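Comparison of Two Simulated Grippers and Two Controllers for Household Door and Carrying Tasks

Mechatronics project report
Submitted 14 Mar 2023

Summary

The project compared a two-finger parallel gripper with a three-finger adaptive gripper on a simulated mobile arm in a furnished house model. Each gripper was run under a joint position controller and under a Cartesian impedance controller. The tasks were opening a hinged door by its knob and carrying a light object through a narrow space. The impedance controller was better than position control on the door with both grippers. The three-finger gripper gave fewer slips on round objects but took longer to close and was more likely to touch the door beside the knob.

1. Background

Last year's group used the Kavitz arm model on a bench with blocks and cups. Their report recommended that later work include articulated objects, as block stacking did not separate the controllers. A door is harder for a position controller. The knob travels on an arc fixed by the hinge, and any error between the planned arc and the real one turns into force at the wrist.

All work was done in simulation. The department's physical arm was out of service from January and the budget did not cover a replacement wrist sensor.

2. House model

The house model is called Duluddale and was supplied with the simulator. It has painted walls, parquet and plain floors, and glazed interior doors with wooden frames. The default doors swing freely with no hinge friction. This was changed before any trials were recorded, because a free door could be pushed open with the back of the gripper and the knob was never needed. Hinge damping was raised until a release at half speed stopped the door within a few degrees.

The knob is small in the camera view and close in colour to its back plate. At the first camera setting the detector often returned the centre of the plate. Moving the camera lower on the mast and narrowing the field of view fixed most of this.
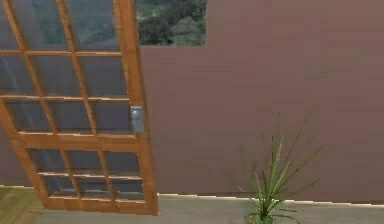 Glass was a second source of error. The simulator's depth sensor can be set to treat panes as solid or as open, and the two settings gave different obstacle maps. With open panes the planner tried to send the elbow through the door on several early runs. The solid setting was used for all results in Section 5.

3. Grippers

Gripper A is a parallel gripper with flat pads. Closing force is set by a current limit in the joint model. Pad friction was left at the supplied value.

Gripper B is the Koivisto three-finger model with coupled finger joints. The fingers wrap around the object until contact is detected on all three or the timer runs out. The collision shapes supplied with it were too coarse for a knob, so the fingertip meshes were rebuilt with more faces. This slowed the simulation noticeably and is the main reason the trial count is not higher.

Both were mounted on the same flange with the tool centre point adjusted so that the approach poses could be shared.

4. Controllers and method

Controller 1 tracks a joint trajectory made by the planner. It has no force feedback. Controller 2 is the impedance controller from the Zostis library, with stiffness lowered in the two directions normal to the door handle path and kept high along it. Gains were tuned by hand on one door and then left alone for the others.

A door trial began with the robot base at a random position inside a marked zone and ended when the door passed its target angle, when the gripper lost the knob, or when the step limit of 3,000 was reached. A carrying trial began with the object already held and ended when the base reached the goal or the object touched a wall, a fixture or the floor.

In total 799 door trials and 129 carrying trials were kept. Trials in which the physics solver reported an error were thrown out and run again with a new seed.

The carrying objects were chosen to be wide for their weight. The planner was given a bounding cylinder for each and a clearance of 3 cm on all sides. In the narrower passages this left little room to turn, and the base had to reverse more often than expected. 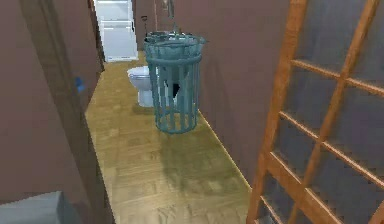
Clearance was measured from the collision shapes and logged at every step. Visual meshes were not used for this, as they can differ from the collision shape by a centimetre or more on thin parts.

5. Results

5.1 Door opening

Under Controller 1 the usual failure was loss of grip in the second half of the swing. Wrist force rose steadily with door angle and the knob then slid out of the pads. Gripper B held on longer, but when it did fail it failed with a larger force and sometimes threw the solver into an error.

Under Controller 2 the force stayed close to level through the swing with either gripper. The remaining failures were nearly all at the grasp stage and came from a poor knob estimate. Gripper A tolerated sideways error well and vertical error badly. Gripper B was the reverse, since its lower finger could catch on the back plate.

5.2 Carrying

The choice of controller made little difference here. The choice of gripper mattered for objects held by a thin rim or bar, where Gripper A's pads allowed slow rotation about the contact line. The object tilted over the length of the run and then exceeded its bounding cylinder. Gripper B showed much less of this.

6. Limitations

Contact friction in the simulator is a single value per surface pair and does not change with speed. The knob does not turn and there is no latch, so the door task is easier than a real one. The grippers were compared at one mounting angle only. Controller 2 was tuned by the same people who ran the trials, and Controller 1 received less tuning time.

7. Further work

The next group should add a latch to the door model and repeat the Gripper A trials with a rounded pad. A regrasp step partway through the carry would probably correct the rotation problem at low cost. The rebuilt fingertip meshes and the trial logs are in the project folder on the lab server, with the seed list in a separate text file.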